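Zwischenbericht an den Fördermittelgeber
Vorhaben: Wiederverwendbare Lehrmittel für die frühe Ernährungsbildung
Berichtszeitraum: drittes Förderhalbjahr
Zuwendungsempfänger: Werkstattverbund Geten

1. Stand der Arbeiten

Das Arbeitspaket 1 (Bestandserfassung) ist abgeschlossen. In den beteiligten Einrichtungen an den Standorten Geten und Rarnik wurden 4000 Einzelteile erfasst und nach Werkstoff, Größe und Reinigungsfähigkeit klassifiziert. Für 900 Teile lag keine Herstellerangabe zum Werkstoff vor. Diese Teile werden bis zur Klärung nicht ausgegeben.

Das Arbeitspaket 2 (Zusammenstellung der Leihkisten) liegt im Zeitplan. Es wurden 27 Kisten gepackt und mit Inhaltslisten versehen. Die Inhaltslisten folgen dem im Antrag beschriebenen Schema, ergänzt um eine Spalte für Ersatzteile.
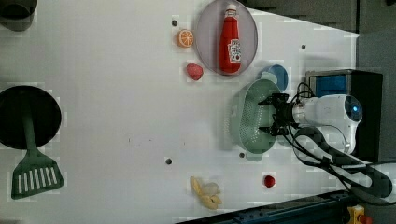
Abb. 1: Spielküchenteile auf weißer Tischfläche, rechts ein hellgrünes Sieb im Greifer

2. Ausleihe und Rücklauf

Der Leihbetrieb wurde im März aufgenommen. Bis zum Ende des Berichtszeitraums wurden 66 Ausleihvorgänge abgewickelt. Die Leihfrist von vier Wochen wurde in fünf Fällen überschritten, in drei davon nach vorheriger Absprache. Fehlteile betrafen überwiegend Kleinteile der Warengruppe Obst und Gemüse. Die Nachbeschaffung erfolgte aus der Position Verbrauchsmaterial; eine Umwidmung war nicht erforderlich.

Die Rückmeldebögen wurden nach dem ersten Quartal gekürzt. Die ursprüngliche Fassung umfasste vier Seiten und wurde häufig unvollständig zurückgegeben. Die neue Fassung beschränkt sich auf eine Seite. 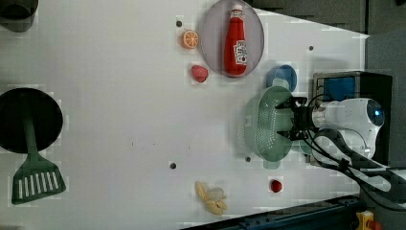 Offen bleibt die Frage der Transportkosten für Einrichtungen außerhalb des Stadtgebiets. Derzeit holen diese die Kisten selbst ab. Ein Angebot der Spedition Turkness liegt vor, überschreitet jedoch den im Finanzierungsplan angesetzten Betrag. Ein zweites Angebot ist angefordert.

3. Austausch mit dem Partner in Riihimäki

Mit dem Partner in Riihimäki fanden zwei Videokonferenzen statt. Gegenstand waren die Übersetzung der Begleithefte und die Vereinheitlichung der Warengruppen. Die finnische Fassung von Heft 1 liegt im Entwurf vor. Heft 2 verzögert sich um sechs Wochen, da die Bildrechte für das Kapitel Getreide neu eingeholt werden müssen.

4. Mittelverwendung

Die Personalausgaben entsprechen dem Plan. Bei den Sachausgaben besteht ein Minderverbrauch, der auf die spätere Anschaffung der Regalanlage in Rarnik zurückgeht. Die Lieferung ist für Oktober bestätigt. Der zahlenmäßige Nachweis liegt als Anlage 2 bei. 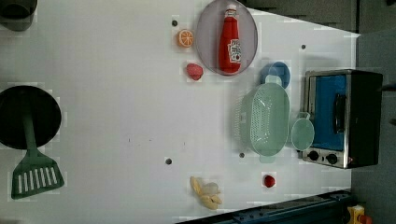

Seite zuletzt geändert: im Juli, 14:20 Uhr

5. Ausblick

Im folgenden Halbjahr sind vorgesehen: Klärung der zurückgestellten Teile, Abschluss der Übersetzung von Heft 2 und Beginn der Auswertung (Arbeitspaket 3). Für Arbeitspaket 3 wird eine kostenneutrale Verlängerung um zwei Monate beantragt. Der Antrag geht dem Fördermittelgeber gesondert zu.

Anlagen: 1 Inhaltslisten, 2 Zahlenmäßiger Nachweis, 3 Rückmeldebogen (gekürzte Fassung)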